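Wrist view in sim: what do we require before an episode counts?

vcoelho_sim
Draft rule 4 for the Skeltumik set: every episode starts with the jaw open and nothing between the pads. Both fingertips must be visible in the wrist view. Reference start state from the Dravham build: 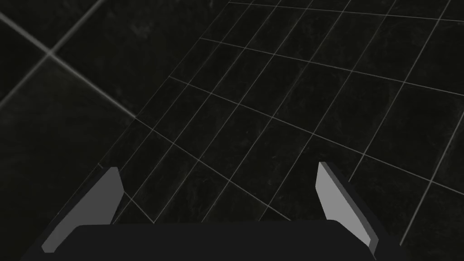

Start state, wrist view, jaw open over the tiled floor.

leemans_b
Fine on the jaw. I'd reject that floor, though. Coarse joints on one side, fine grid on the other, and a hard change between them. A policy can learn the boundary as a landmark.

garcia.v
Disagree. Real floors change too. We kept 499 episodes with mixed flooring in January and the grasp rate held at 98 per cent.

leemans_b
Held on the same floor you trained on?

garcia.v
Yes. Held-out floors were 70.

leemans_b
Then it didn't hold.

vcoelho_sim
Proposal — mixed floors allowed, but the texture seed gets logged and no single floor exceeds 179 episodes. Rule 4 stays as written.

oskala
Log the light level as well. Dark floor, dark palm housing, only the pads stand out. Our checker at Vumcombe loses the housing edge in views like that.

garcia.v
I can live with the cap. Still think the seed is overkill.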